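House Rules for Arms That Fold

The first thing Silvana Holanda did when I walked into the Mendberg workshop was hand me a sheet of paper and point at a chair. Nobody gets near the arms until they've read the sheet, and that includes people with press passes. It has 32 rules on it. I read every one while she finished her coffee, and then she asked me what rule 9 was, and I got it wrong, and I read the sheet again.

I'd come to write about laundry. Mendberg teaches pairs of small robot arms to handle clothes, which is much harder than it sounds (cloth never lies the same way twice!), and I had a whole story in my head about never folding a shirt again. But the rules turned out to be the thing I kept scribbling notes on.

Some of them are what you'd expect. Tie back long hair. Keep your hands off the table while the motors have power. Know where the stop button is before you ask where the bathroom is — that one really is worded that way, and Silvana says people remember it. Others took me a minute. Rule 14 says a garment that gets snagged stays snagged until the power is off, even if you could free it with one finger. Rule 20 says you may not name the arms. I asked why and got a shrug.

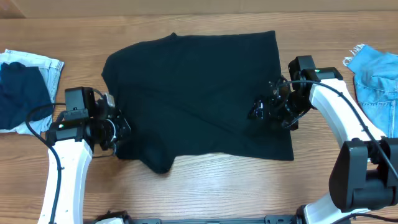

Dark clothes have their own section. Anselmo Brito wrote it after a month of bad sessions last winter, when black shirts and black gripper fingers kept getting mixed up by the people checking the recordings. Now anything black gets tried in the morning and again late in the afternoon, and two people have to agree on whether the grip was good before it goes in the log. If they can't agree, it's thrown out. Anselmo threw out 183 tries in October alone and seemed pretty cheerful about it.

"You want the failures in there," he told me. "You just want them labeled as failures."

That's rule 27, by the way, and it's the one I'd steal for my own life. Every try gets written down, good or bad, before anyone touches the next shirt.

The sheet didn't start out as Mendberg's. Vanderleia Andrade brought the bones of it over from Trostetti, where she spent three years around much bigger machines, and she'll tell you cheerfully that half of it was overkill for arms this size. They cut what they could. She fought to keep the daily cable check, though, and she won, so every morning somebody runs a hand along each cable with the power off and signs for it. I did it myself on my second day and felt absurdly proud of my signature.

Any rule can be challenged, but only on paper, and only after you've followed it for two weeks. Silvana keeps the challenges in a red folder. The latest was from Urs Bachmann, who wants sleeves covered by their own rule, and he'd attached a drawing.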